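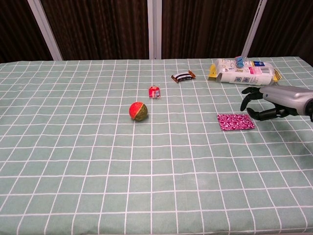
Half the contents, on the kitchen tablecloth

Snack subscription boxes: anyone still think they're worth it?

tannerbrook
Posted 19:42
Right, I'll say it. I have had three months of the Nustavis box and I can't see what I'm paying for. The website talks about "hand-picked treats from small makers" and what comes through the door is a chocolate bar, a little boxy thing in a red packet and whatever else they had lying about in the warehouse. My box is £15 a month. I could walk to the shop in Jelham and fill a carrier bag for that.

What gets me is the leaflet. Every month there's a leaflet telling me the story of the maker, and the story is always the same. Family recipe, copper pans, grandmother. I tried to look up last month's maker and all I found was a unit on a trading estate and a phone number that rang out.

Has anyone had a good one? I mean from any of them. I'm open to being told I picked the wrong company.

oldfenlane
Posted 19:58
You picked the wrong company. Nustavis used to do gift hampers for offices and went into subscriptions when the office money dried up. Or so my sister-in-law reckons, and she's been wrong before.

We get the De Luca one. It's dearer but at least it's all biscuits and you know what you're getting.

tannerbrook
Posted 20:04
How much dearer?

oldfenlane
Posted 20:11
£4 more. Before you start, yes, I know.

marrowfat
Posted 20:15
So nineteen quid for biscuits. There is no biscuit I would pay that for.

I don't believe in any of these. The whole business depends on people forgetting they signed up. My mum paid for a cheese one for the best part of a year after she'd gone off cheese. She thought it was a different direct debit.

quillet
Posted 20:33
I'm going to stick up for them a bit. I live in the middle of nowhere, the nearest shop is a garage and it sells the same things it sold when I moved in. I like getting a parcel. I like not having chosen it. I know it isn't good value if you add it up, but nor is going to the pictures.

I've had Nustavis since May and two of the boxes were lovely. One was poor. They did a nut brittle I still think about.

marrowfat
Posted 20:36
The pictures lasts two hours and has a story in it.

quillet
Posted 20:39
You haven't seen how slowly I eat brittle.

dundano_dave
Posted 21:02
Bit of a warning for everyone about cancelling, seeing as it's come up. I tried to leave Dundano (user name is a coincidence, I've had it for years, it's a place we used to go on holiday) and there's no cancel button in the account page at all. There's "pause", and if you pause it starts itself up again after 2 months. To cancel you have to email, and then they email you back with an offer, and if you don't answer the offer they count it as you staying.

I got out in the end by telling the bank.

oldfenlane
Posted 21:09
That can't be legal.

dundano_dave
Posted 21:14
I didn't say it was legal, I said it's what they did.

hobsticks
Posted 21:20
Careful with going through the bank. Stopping the payment isn't the same as ending the agreement, and some of them will chase you for it. Send the email, keep a copy, say plainly "I am cancelling" and don't reply to any offers. THEN stop the payment. And check the terms you signed up under, because if there was a minimum number of boxes they may have a point.

tannerbrook
Posted 21:31
Mine says 3 boxes minimum, which I've now had, so I should be clear. Will look tonight.

While I'm here, does anybody know how they get away with not putting the weight on the website? Every other food seller tells you how many grams. These say "a generous selection". Generous compared with what?

marrowfat
Posted 21:35
Compared with the leaflet.

hobsticks
Posted 21:47
The weight has to be on the packets themselves for most things. Get the kitchen scales out, or just read the packs and add them up. I did it for a tea one once and worked out I was paying more per cup than the café at the station charges. And they bring it to your table.

quillet
Posted 21:52
See, this is where you lose me. If you weigh a present it stops being a present.

tannerbrook
Posted 21:55
It isn't a present though, is it, if I'm the one paying for it. That's my whole trouble with the way they sell it. "Treat yourself." With my own money, to something I didn't choose, on a day that suits them.

oldfenlane
Posted 22:03
I do think you're being hard on it. If you want to know exactly what's coming you're the wrong customer. I swapped to De Luca for that very reason, no surprises, and I've been happy enough. Bit heavy on the aniseed in winter.

marrowfat
Posted 22:06
Aniseed! For nineteen pounds!

dundano_dave
Posted 22:18
What would you have said yes to, tannerbrook? If they'd sent the same stuff for a tenner, would you still be on here?

tannerbrook
Posted 22:29
Fair question. Probably would have moaned less. I think for a tenner I'd have wanted them to drop the grandmother as well.

Update on the terms: found them. You have to give notice before the next box is "prepared", and it doesn't say when they prepare it. So I've emailed now, with hobsticks's wording, and I'll report back when they reply or when another box turns up, whichever is first.

hobsticks
Posted 22:34
Take a screenshot of that page before they change it.

tannerbrook
Posted 22:37
Done.

quillet
Posted 22:50
If another one does turn up and it's got the brittle in, I'll give you the postage.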